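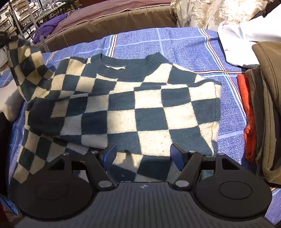

Hemach Hand Gripper, demonstration report

Ikenholm sells the Hemach as a hand-held gripper for household textiles, and the listing promises a lot: two linked fingers, soft pads, a grip that "handles any garment." I've read that line on other tools, so when the seller ran an open day in July I went along with low hopes. A checkerboard sweater in teal and cream is a fair thing to try it on, I'll admit. It's a knit with a ribbed cuff, and the blue pads have grooves that ought to get some hold on it. What I wanted to know was how often they let go, and the brochure has no number for that. It does have a number for grips before service, 2,264, which is oddly exact for a product this new.

Grigore Pascu ran the session for Ikenholm. He was polite and quick, and he picked the clothes himself. I asked for a silk blouse or a shirt with small buttons and was told those were "on the roadmap." The roadmap was not on the table.
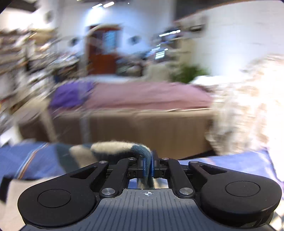 Fluffy fabric is the easy end of the job. Anything with loose fibers gives the pads something to hold, and you can pinch a twist of it without much aim. A flat, smooth sheet is harder, and I'd want to see that before spending money.

Somtochukwu Nwachukwu, who was standing next to me, asked whether the pads wear down. Pascu said a spare set is in the box – one set. Replacements come in packs of 3 from Pitier, and he didn't have a price.

What the listing states:
Use: hand-held, one operator
Pads: blue, ribbed, replaceable
Minimum order: 100 units for trade buyers
Trade discount: from 200 units

No single-unit price is given. I've asked twice by email and will add it to this page if I get one.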